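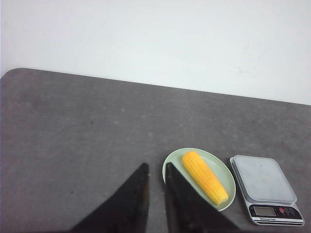 « Une consigne que l'on ne peut pas vérifier n'est pas une consigne »

Imprimer | Envoyer par e-mail

Chez Pikamano, le document tient en cinq pages. Ghazala Zaidi l'a rédigé avec Arlo Schumacher, et il s'applique depuis septembre à tous les postes où un bras manipule des aliments ou de la vaisselle. Le précédent en comptait le triple. « Les opérateurs le signaient sans le lire, dit-elle. Je faisais pareil. »

La première règle concerne la table. Avant chaque série, seuls les objets de la tâche restent sur le plateau. Pour une pesée, il s'agit de l'assiette, de l'aliment et de la balance. Pas de téléphone, pas de chiffon, pas de gobelet. « On a longtemps toléré le chiffon, reconnaît Ghazala Zaidi. Un jour, le bras l'a pris avec une assiette et tout est parti par terre. Depuis, il est rangé dans un tiroir. »

Vient ensuite la balance. L'opérateur l'allume, attend le zéro, puis la contrôle avec une masse étalon. Si l'écran reste vide, la série ne démarre pas, même lorsque l'essai ne porte que sur la préhension. Arlo Schumacher tient beaucoup à ce point : « Sinon, on récupère des fichiers de pesée sans pesée. J'en ai trié 1 207 l'hiver dernier, je n'ai pas envie de recommencer. »

Les doigts de la pince sont inspectés à chaque prise de poste, puis remplacés au bout de 3 000 cycles. Ce seuil a été discuté. Ezekiel Mercado, qui s'occupe de la maintenance chez Vosel, aurait préféré un remplacement selon l'usure constatée. Ghazala Zaidi a choisi le compteur. « Deux personnes qui regardent la même arête ne voient pas la même usure. Un compteur, tout le monde le lit de la même façon. »

Et l'hygiène ? Les aliments touchés par la pince ne sont jamais consommés, quel que soit leur état. Ils partent au compost en fin de journée. L'assiette est lavée entre deux séries, la table essuyée avec un produit sans parfum.

Le texte prévoit aussi la présence humaine. Personne ne tend la main vers un objet tant que le bras est sous tension, y compris pour redresser un épi qui roule. Il faut appuyer sur l'arrêt, attendre le voyant, puis intervenir. « C'est la règle la moins respectée, dit Arlo Schumacher. Le geste est réflexe. »

Une révision est prévue au printemps. Elle devrait porter sur l'étiquetage des essais interrompus, que chaque équipe note encore à sa manière.

Imprimer | Envoyer par e-mail

Commentaires

Meifang Yao
Même débat chez nous sur les doigts. On a gardé le contrôle visuel, avec une pièce neuve à côté pour comparer.

D. Bellamy
La masse étalon, vous la vérifiez tous les combien ?

Arlo Schumacher
@D. Bellamy : une fois par an, par un laboratoire extérieur.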